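April
Posted by Mateja Vukadinović

Two winters of flat batteries outside the house and I'd had enough, so I bought the Nivley jump starter. I drive a thirteenth-hand estate (well, it feels like it) that hates the cold and sulks if I leave it more than a few days. My neighbour Rami Ghanem was getting very polite about lending me his leads, which is how you know somebody's fed up!

It cost me £219, and yes, I winced. The Ruvitz one was a good bit cheaper and I very nearly went for that, but the clamps felt flimsy in the shop and the leads were so short I couldn't see them reaching. My battery sits right at the back of the engine bay, behind a plastic cover that takes ages to get off, so the length matters to me more than it might to you.
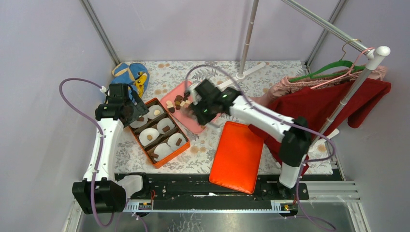

First proper go was at half past six in the morning, in sleet, with my work shoes on. Red clamp, black clamp, wait for the green light, turn the key. It caught on the second try and I did a small dance on the drive. The box claims up to 28 starts on one charge. I've had nine out of mine so far and the gauge still shows over half, so I'm not arguing.

Grumbles? A few. The carry case has a zip that snags at the same corner every single time. The torch is far too bright on its lowest setting, and the manual is printed so small I ended up taking a picture of it and zooming in. It also takes all evening to charge from the wall, so don't leave that until the night before a long trip like I did.

I keep it under the passenger seat now, next to the de-icer. My sister has already asked to borrow it (no).

Comments

Zewditu Birhane: Does it work on diesels? Mine's a 2 litre van and it eats batteries.

Mateja Vukadinović: My car's petrol so I can't swear to it, but the leaflet does list diesels. Check the engine size bit before you buy!

Ľudovít Štefanec: I have the Ruvitz. Short leads, agreed, but 23 months in and no trouble at all.

Contact | © Skastero Motoring Reviews | Back to top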